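We use cookies to remember your reading preferences. Accept all | Manage settings

4. Operating Rules for Shared Two-Arm Workcells 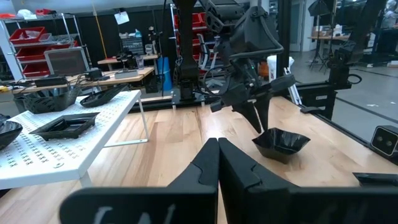 Figure 3. Left wrist view of a two-arm cell, with the second arm over a black bowl. Further black containers are on the white table at left.

4.1 Scope

The rules in this section apply to table-mounted cells in which two arms reach into the same volume and an operator may enter that volume between runs. They were drafted for the Moltden site and later adopted, with small changes, at Ballodance. They cover setup, object handling, arm spacing and record keeping. They do not cover mobile bases, cutting tools or payloads that need a lifting aid. Where a local safety rule is stricter, the local rule applies.

The word "must" marks a rule whose breach makes a run invalid. The word "should" marks a practice that may be waived if the operator writes the waiver in the run log before the first motion.

4.2 Zones

Each cell is divided into a work zone, a supply zone and a clear zone. The work zone is the surface on which both grippers may close. The supply zone holds objects not in use during the current run. In Figure 3 the wooden tabletop is treated as the work zone and the white table as the supply zone. The clear zone is the strip of floor that an operator needs in order to reach the stop button, and nothing may be stored in it.

Only objects named in the run sheet may be in the work zone when motion starts. Objects in the supply zone must stand on their own base and must not be stacked. A supply surface with a printed grid should be used where one is available, and start positions should be given by grid cell in the run sheet. Operators at Moltden had first recorded positions in free text ("back left, near corner"), and two readers often placed the same entry in different cells.

4.3 Arm spacing

The two grippers must not be closer than 20 cm, measured between the nearest points of the fingers, unless the run sheet lists a joint grasp or a handover. During a listed handover the limit is lifted for the receiving arm only. The giving arm holds its pose until the receiving gripper reports contact, then opens, then backs off along its approach line.

Cables are part of the arm for the purpose of this rule. A loop that swings outside the housing during wrist rotation must be included in the collision model at its widest extent. Horgan's first version of the model left cables out, and the planner accepted several paths that the operators refused to run. The current version encloses each loop in a capsule. This costs some reach near the mounting post. We consider the loss acceptable.

4.4 Object properties

Dark and glossy objects need a separate check. Reflections from overhead lights can break up the outline of a rim, and a faceted rim gives a different outline at each yaw angle. Before a run with such objects, the operator must confirm the detected rim from at least two viewpoints. If the two estimates differ by more than the finger pad width, the object is turned and the check is repeated. After a second failure the object is removed from the run sheet.

Black fingers against a black object are the harder case. The finger mask should be computed from joint state and subtracted before rim detection. A mask learned from images alone was tried by Huanca and dropped, as it tended to absorb part of the object at low approach heights.

4.5 Background

The background does not have to be plain. Shelving, desks and stored equipment may remain in view, provided that they stay in place for a full block of runs. Any change must be logged with the time of day. Chairs are the most common source of unlogged change and should be returned to a marked position before each block.

4.6 Records and compliance

Each run log must hold the run sheet version, the calibration file name, any waiver, and the reason for each stop. "Operator stop" is not accepted as a reason.

We reviewed 1000 logs written under the Skinner template. Of these, 991 could be parsed, and the other nine lacked a run sheet version. A waiver was recorded in 397 of the parsed logs, most often against the grid position rule in 4.2. Drummond and Haldane read the waivers separately and agreed that the rule was being waived by habit at one cell whose supply surface had no grid. The rule was kept as a "should" for that reason. The Kornar template, in use since March, asks for a measured offset from the table corner when no grid is present.

Section 5 reports stop causes under both templates.

Corresponding author: Noémie Fraser

Shares: 20 | Comments: 0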